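Comparing two grippers, part two

I spent most of the weekend swapping grippers on the arm. The Plistetti went on first, then the Rulano. Both have parallel fingers, and both get the same job: pick up the green block and put it in the wooden bowl. I give each one 168 tries with the same controller settings. 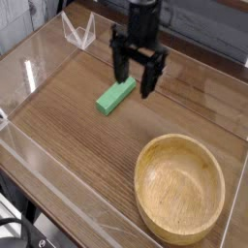

The Plistetti closes faster, but it wants the block lined up well. When it comes in a little to one side, one finger pushes the block before the other touches it. The Rulano is slower and more forgiving. It cost me 600 dollars used, and I had to make 2 new screw holes in the adapter plate to mount it.

Leilani Quintanilla asked if I would test softer finger pads too. I have a set from Plidamex and will try them next. I also want to move the camera, as the clear walls throw glare at certain hours. 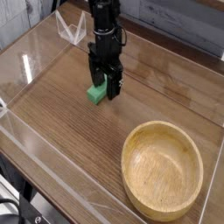
Filed under: Grippers

2020-04-27, 5 comments

Next post: the Baptiste controller, and why I went back to the old firmware.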